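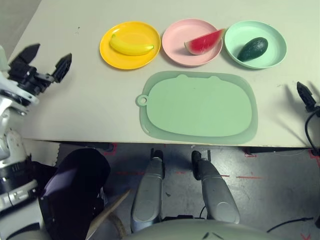

Figure 3. A table laid for the sorting task: toy banana on the yellow plate, watermelon slice on the pink plate, avocado on the mint green plate, with the cutting board in front.

3.2 Table layout and toy foods

All sessions used the same kind of layout, shown in Figure 3. Three round plates stand in a row near the far edge of a cream-white table, and a pale green cutting board lies between them and the front edge. Each plate holds one toy food at the start of a trial. The board starts empty and is the place to which foods are moved when the instruction calls for it.

The foods were chosen from the Setico play kitchen range after a pilot in March. We wanted items that differ in outline as well as in color, so that an instruction such as "the long one" or "the round one" could be followed without naming the food. The banana is smooth and long. The watermelon slice is a wedge with a red face and a dark green rind. The avocado is oval with a pebbled skin. In the pilot we also tried a toy lemon and a toy lime, but these were too close in shape and were often swapped, even by adults who knew the task, and we dropped both.

Color matching between food and plate was varied on purpose. In the layout of Figure 3, the banana and its plate are both yellow, so the pair can be described by a single color word. The watermelon slice on the pink plate is a partial match at best, depending on whether one looks at the flesh or the rind. The avocado is much darker than the mint green plate under it, though both would be called green by most speakers. We refer to these as full, partial and shade matches. In the crossed layouts the foods change places and the plates stay where they are.

The mint green plate is deeper than the other two and has a wider rim, and some annotators called it a bowl. We kept it in the set. Everyday tables contain dishes that fall between the two words, and the written instructions had to deal with this. Where an annotator wrote "bowl" and no other dish on the table fitted that word, the instruction was accepted as it stood.

The plates were placed so that their rims nearly touched. An earlier version of the layout left wide gaps, and foods that missed a plate ended up on the bare table, where it was hard to say which plate had been meant. With the rims close together a food that is put down badly tends to rest across two plates, and such cases were scored as errors for both. Small overhangs were allowed. The watermelon slice in Figure 3 reaches slightly past the right rim of its plate, and a placement of this kind counts as correct.

The cutting board needed a rule of its own. It has two small bumps like ears along the top edge and a round hanging hole on the left side, and a food lying partly on one of these could be read either way. Raquel Vilela and Zuzanna Urbańczyk scored the pilot material separately and disagreed mostly on this point. We settled on the inner surface of the board: a food is on the board if most of it lies inside the darker border. The ears and the hanging hole do not count.

3.3 Instructions

The final set has 60 written instructions, divided over 12 layouts. Of these, 26 name the food directly ("put the banana on the board"), and the rest use color, shape or position. Position words were always given from the front edge of the table, so "left" in Figure 3 means the yellow plate - annotators who had written from the far side were asked to revise their sentences. Instructions that could be met in more than one way were marked as open and are reported separately in Section 5.

Foods and plates were wiped and put back by hand between trials, following a printed card for each layout. The card fixes the plate and the food but leaves the angle of the food free.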